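Kavero two-door refrigerator and Painemal long table: review after one winter

Posted by Celeste Herrera
Saturday, May 12, 2018

The Kavero replaced a top-freezer unit that had stopped holding temperature. The Painemal table was ordered in the same week, from the same store (Gedcombe), and both were delivered in September. They stand next to each other and get used as one work area, so I am reviewing them together. The delivered price of the table was $300. I am leaving out what I paid for the refrigerator, as it was a clearance unit and the figure would not help anyone.

Placement

The room is small. The refrigerator goes against the back wall and the table runs along the left wall, with its far end toward the refrigerator. I considered the reverse arrangement, with the table under the back wall, and rejected it after marking both footprints on the floor with masking tape. The arrangement I kept leaves the floor on the right clear from front to back.

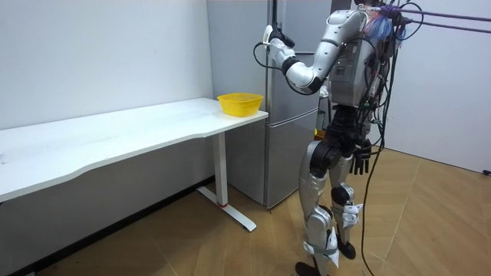

Kavero against the back wall, table to the left. The seam between the doors falls near table height.

Leveling the refrigerator took longer than I expected. The floor is wood plank and is not flat at the back wall. The front feet are threaded and turn by hand until the weight is on them, after which a wrench is required. Adjust the left foot first. The manual gives the opposite order, and following it left my upper door swinging open by itself. With the cabinet tilted very slightly to the rear, both doors now close from a half-open position without a push.

Check the level again after a week. Mine had settled on the right side and needed another half turn.

The table

The Painemal is a plain rectangular table, white, 86 inches long. It ships in two cartons: top in one, legs and hardware in the other. Assembly is a two-person job only at the point where the top is turned over. The bolts are all the same length, which removes the most common source of error in this class of furniture. The supplied hex key is soft and I rounded its end on the last leg. Use your own.

The legs are thin and I expected side-to-side movement. There is a small amount when the table stands free. With the long side against the wall it stops, and I would not recommend this model for the middle of a room.

Height is fixed. For standing work it is slightly low for me. For sorting groceries it is correct, and that is most of what I do at it.
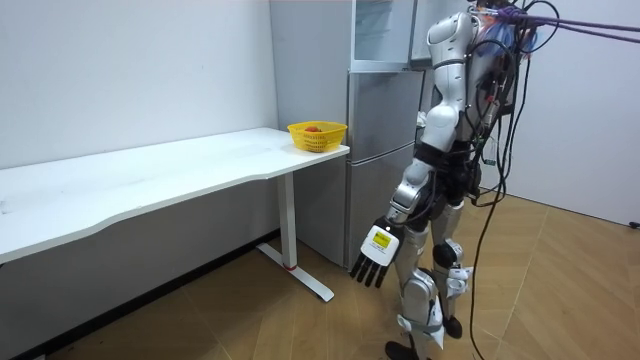 Refrigerator doors and access

The finish is a brushed silver-gray. It hides water spots well and oily fingerprints poorly. A damp cloth followed by a dry one is sufficient, provided both are moved along the grain. Anything moved across it leaves a haze that is visible from the side.

Fresh food is in the upper compartment and the freezer is in the lower one. I prefer this layout. The upper door is opened many times a day and the contents are at eye and chest level. The lower compartment requires bending, which is acceptable for a freezer.

Both doors open from the left. I normally pull the upper one by its edge, fingers around the side and thumb on the front. The gasket is stiff and the first part of the pull takes noticeably more force than the rest. Pulling near the bottom of the door works less well than pulling at the middle, as the door flexes a little before the seal releases. This has not loosened with use.
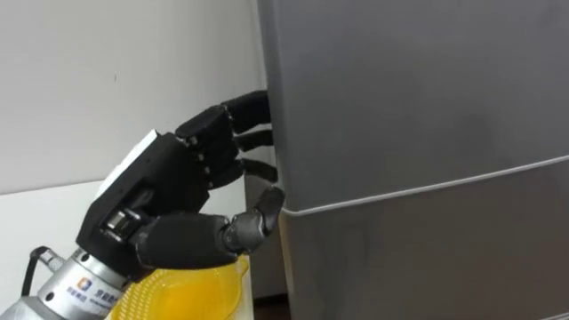
Left edge of the upper door. Fingertips at the edge, thumb on the front just below the seam.

If you open the upper door and close it again immediately, it will resist a second opening for a short time. That is normal for a well-sealed cabinet. Wait, or pull harder.

The space beside the left edge matters more than the spec sheet implies. I first had the cabinet pushed too close to its neighbor on that side and could not get my fingers in properly. Moving it over fixed the problem. Decide on this before leveling, as the feet have to be reset afterward.

Temperature and noise

The control is a single dial per compartment, marked but not calibrated. I put a thermometer on each shelf in turn and left it overnight. The middle shelf matched the dial best, the top shelf ran warmer, and the bottom shelf ran cold enough at the rear to damage lettuce. The dial is now one mark below where it was shipped and the lettuce is in the drawer.

Compressor noise is low and steady. There is a click at the end of the cycle that can be heard from the next room at night. The previous unit was louder overall but had no click, and it took me some weeks to stop noticing the new one.

Surface wear on the table

The top is matte, and matte white shows marks. Mine has faint gray scuffs and streaks, more of them toward one end. Some come off with a melamine sponge and some do not. A glossy top would clean more easily and would also produce glare, so I would still choose the matte one. People who need a surface to look new should buy a different color.

One detail to check against your layout: the front edge is not straight. It steps inward in a small rectangular notch. The drawing on the Gedcombe page does not show this clearly. I have had no difficulty with it, but a clamp-on lamp or vise will not seat there.

I keep fruit near the front edge in a yellow plastic basket from Branby. The sides are open lattice, so air gets through, and the short loop handle at the end is enough to drag it within reach. It rinses clean under the tap. Apples keep acceptably in it at room temperature and I have stopped putting them in the refrigerator drawer, where they took up space I wanted for greens. 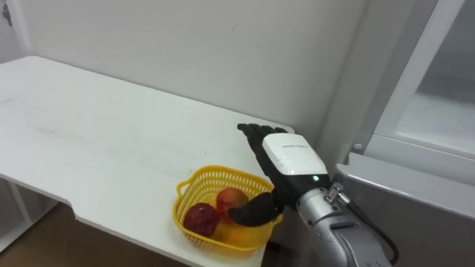

Summary

Kavero refrigerator: recommended. Good seal, sensible compartment layout, quiet apart from the click. Deduct for the leveling instructions and the cold spot at the back of the bottom shelf. Allow clearance on the opening side.

Painemal table: recommended for use against a wall. Simple assembly, adequate stiffness, marks easily. Replace the hex key.

Branby basket: fine. Buy the larger size if you store more than a few pieces at a time.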